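4. Pose tracking and stream alignment

4.1 Marker-based tracking of the hand-held grippers

Each operator works with a gripper in each hand or with one gripper held in both. A cube carrying square fiducial markers is fixed to the grip, and the tracker estimates the pose of that cube in the room coordinate system. A fixed transform, measured once per tool, carries the cube pose to the point between the fingers. All later stages of the Malska pipeline use this fingertip pose and ignore the cube.

Single-marker detection is run first on every image. Where two or more faces of one cube are detected, their corners are pooled and a single pose is solved by minimizing reprojection error. Where only one face is detected, the solver returns two candidate poses, and the one closer to the filter prediction is kept. The single-face case is common at the table, where operators lower their wrists to reach objects with a low rim. Figure 3 gives the view from head height in the tray task, with the fingers pointing forward toward the tray. 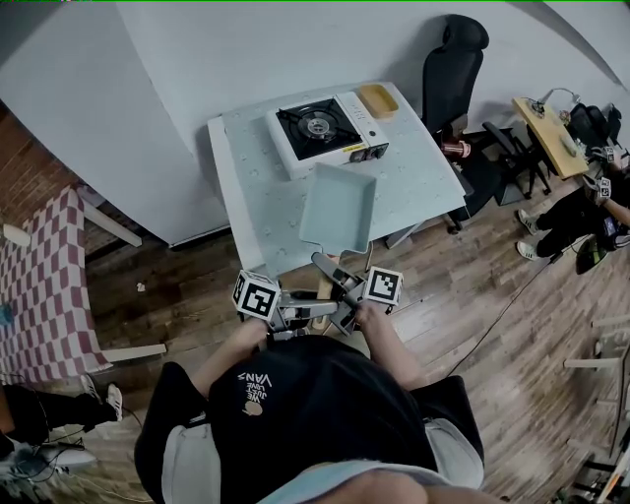 Figure 3. Tray task from head height. The marker cubes are at the left and right grips of the hand-held gripper; the tray is near the front edge of the table.

Forearms and clothing are the main sources of occlusion in this view. We first tried to bridge occluded intervals by linear interpolation. This gave smooth paths but wrong wrist angles, and the planner then produced grasps that touched the tray rim with the side of a finger. The current version, written by Marin Omerović, runs a constant-velocity filter forward and backward over the whole recording and blends the two passes. Gaps longer than 40 images are not filled. The segment is split there and both parts are kept as separate demonstrations if they are long enough to contain a full reach.

A second difficulty is that more than one gripper may be in view. Tools not in use by the recorded operator still carry visible markers, and an early build assigned these to the active track whenever the active cube was lost. We now give each cube its own set of marker IDs and store the set in the session file. Detections from any other set are written to a separate log and take no part in the solve.

4.2 Wrist view and background motion

The camera on the gripper supplies the image input to the policy. Its lower half is largely filled by the tool itself, and this part of the image hardly changes. The upper half holds the room, which changes with every turn of the wrist (Figure 4). People, furniture and a robot arm can all enter the background while the operator attends to the table.
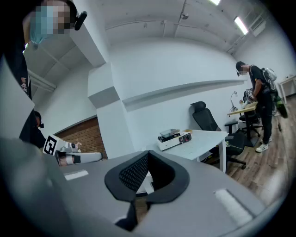
Figure 4. View from the gripper camera. The gripper body covers much of the lower half; a white robotic arm with a fiducial marker near its base is at left, and the table is in the middle ground.

We use this layout in two ways. The static region is masked before visual odometry, because features on the housing pull the motion estimate toward zero. The mask is drawn by hand once for each tool and is stored with the calibration. The same region is then used as a check on the mount: if the outline of the housing shifts by more than 2 pixels between the first and last image of a session, the session is marked for recalibration.

Odometry from the upper half is noisy when people walk through the background. We reject features whose motion disagrees with the marker-based pose and fall back to the marker pose alone when fewer than 20 features remain. Markers in the background that belong to other equipment are handled by the ID sets described in Section 4.1.

4.3 Time alignment

The head and wrist streams are recorded by separate processes and have no shared trigger. Alignment is done offline. Anahera Quinlan's tool, Ukoda, computes angular speed from the marker track and from the wrist odometry and finds the offset that gives the highest correlation. One offset is fitted per recording. We also tested a model with linear clock drift, but the fitted drift was small and changed sign between sessions, so it was left out.

Recordings with little wrist rotation give a flat correlation curve and cannot be aligned this way. Ukoda reports these and leaves the offset blank, to be set by hand from the first finger closure visible in both streams.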